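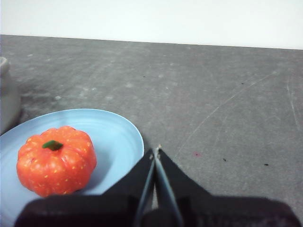

Tableware is sold by diameter and bought by shape, and most of the hour I spent at the Wakley open day went on the second of those. Wakley makes plates and shallow dishes for institutional kitchens, canteens and rental housing, and once a year it opens the shop floor and the sample room to buyers and anyone else who registers. The sample room sets pieces out with something on them, so that visitors judge a plate in use. On a gray tabletop there was a light blue one carrying a small pumpkin, bright reddish-orange with deep ribs and a short green stem. It made a useful test load. The raised rim is broad, the interior is shallow, and faint concentric rings run across the inner surface. A glossy object with yellow speckles also shows how a pale color handles a strong color next to it, and the blue held up well.

The tour started at the Vetthorpe Road entrance, where groups were given ear protection and a printed route. Ours was led by Rogério Vasconcelos, who runs finishing. He kept to process and left prices to the sales desk.

Forming comes first. Clay arrives as prepared body in sealed bags and is cut into slugs before it goes to the roller heads. A plate is shaped face down over a plaster mold, with the heated head forming the foot and the back. The face takes its profile from the mold, so any wear in the plaster ends up on the side the customer eats from. Molds are withdrawn after 80 fills. The older practice was to inspect and keep going, and the reject rate was worse.

Drying takes place on racks in a closed room. Wide rims are the difficult part. They lose moisture faster than the center and lift if the air is too dry, and a lifted rim gives a plate that rocks. Vasconcelos showed two rejects on a glass sheet, one good enough to pass by eye. It failed with a feeler gauge. Both were headed for the reclaim bin, as nothing had been fired yet.

Glazing is done by spray on a rotating stand. Pale blue was described as the hardest standard color to keep consistent, more so than white, with any thin spot at the rim showing as a lighter band. Visitors tend to mistake reflected light for a thin spot. His advice was to tilt the piece: a reflection moves and a glaze fault stays where it is. I tried this on several pieces afterward and it works, although overhead strip lighting makes it slower.

The kiln was running and could only be seen from the walkway. It is a tunnel type, supplied by Medeiros, and it is 71 feet long. Loading is done on cars with 18 shelves each. We were not taken to the unloading end.

Back in the sample room there was time to handle the stock. My notes, for those who buy for small kitchens:

Broad rims cost storage height. The stack is stable, but a standard cupboard shelf holds fewer pieces than it would of a coupe shape.

Shallow interiors are fine for dry food and bakery items. For anything with sauce I would go to the deeper Grikville line, pattern 771, which shares the same foot and stacks with the flat plates.

Concentric rings on the inner face are a matter of taste. They hide cutlery marks to some degree - less than a matte glaze would - and I would want to see a year of dishwasher use before ordering in quantity.

Parking was limited and the printed route had the restrooms on the wrong side of the building. Coffee was available at the end. The next open day is planned for November, and registration is through the sales desk.

Filed under: Site Visits / Kitchen & Table

Contact us | © 2021 All rights reserved | Back to top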